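KITCHEN TABLE NOTES
From Nosipho Potgieter

Quick one this month, am writing it between two loads of washing and the boiler man. Sorry in advance for spelling.

First, the library move

So it's happening. The Wallberg branch closes for the move in July and opens again in the old shoe shop by the bus stop. Same staff, same cards. Fewer parking spots, more shelves. 1,379 boxes of books, Zerrin Değirmenci tells me, and she packed a good share of them herself so I believe her. Her hands look it.

What it means for you:

Loans. Anything you have out now gets pushed to after the reopening. No fines. You don't have to call, please don't call, the phone is one person and she is also doing the boxes.

Holds. Frozen. Not lost. If you were number 9 in line for the big mystery everyone is reading, you are still number 9.

The book drop. Shut from noon on the last day. Do not leave books on the step. Last time it rained on a whole set of garden books and they swelled up like bread.

Story hour. Moves to the church hall for the summer, 10 in the morning, bring a cushion. Bláthnaid Fahy is reading. She does the voices. My grandson asked if she was a real wolf.

Large print. This is the one I got the most mail about. A small shelf of large print goes to the Mileo cafe while we're closed, on trust. Take one, bring one back, write your name in the notebook on the string. If the pen is gone ask at the counter.

The argument about the name

Some of you want the new place called the Igwe Room, after Modupe Igwe, who ran the desk for so long. Some of you want it to stay plain Wallberg Branch. I have had letters on both sides, one of them four pages and in green ink. Modupe says she'd like a chair by the window and no plaque. I vote chair. Let me know by reply, one line is plenty, I read them all but I read them on the bus.

Things I've been reading

A history of salt, which I thought would be dull and kept me up till 2. Did you know people used to get into fights over who could boil a pond. I did not. Gave up on the Clokadent novel, the long one set on the ferry, everybody in it is sad in the same way. Oluwatosin Nwankwo loved it and has written me a stern note about chapter twelve, so it's me versus Oluwatosin and you can decide. My copy is going on the swap shelf.

Also reread the cookbook with the blue cover, the one with no pictures. Made the lentils again. Too much cumin again. My fault, the book says a teaspoon and I have never once measured.

Swap shelf wants

Maps, any age. Kids' chapter books, the shelf gets stripped bare by the first warm day. Someone is after a copy of the old knitting pattern book with the sheep on the spine, she lost hers in a move and is very cut up about it. We do not need more diet books. We have roughly 70 diet books.

Bring things in a bag you don't want back. No magazines, no encylopedias, nothing that smells of basement. I know yours doesn't. It does a bit.

Mending table

Still on, still free, same back table until the move and then the church hall kitchen. Loose pages, split spines, torn jackets. Zerrin has the good glue and the long brush. Please stop using kitchen tape, it goes yellow and then it pulls the print right off with it. If you've already used it, leave it on and bring the whole book in, don't peel.

We could use clean cotton rags and any of those flat bone tools for creasing paper, if you have one in a drawer from some long ago hobby. Old butter knives work too, blunt ones.

Kids can come if they sit. Last time two of them fixed an atlas all by themselves, Greenland is a little crooked but it's in.
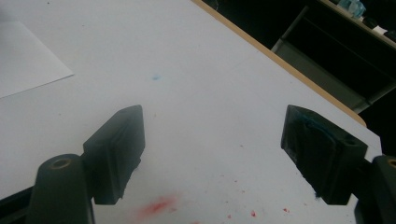
Dates and bits

Last day for borrowing is the day before the book drop shuts, see the sign on the door. Moving help wanted from 8 in the morning, sturdy shoes, there's a ramp but it's a steep one. Mileo is sending sandwiches. Tell Bláthnaid if you don't eat meat, she's making the list and she has my number wrong so don't ask her for that.

The poetry night is off. Both poets have the same cold. New time when they can talk.

Lost: one gray glove, one reading glasses case with a button inside it. Found: a different glove. In the tray by the printer, which is out of toner till after the move.

Right, doorbell, that's the boiler man. More next month, from the shoe shop if all goes well.

Nosipho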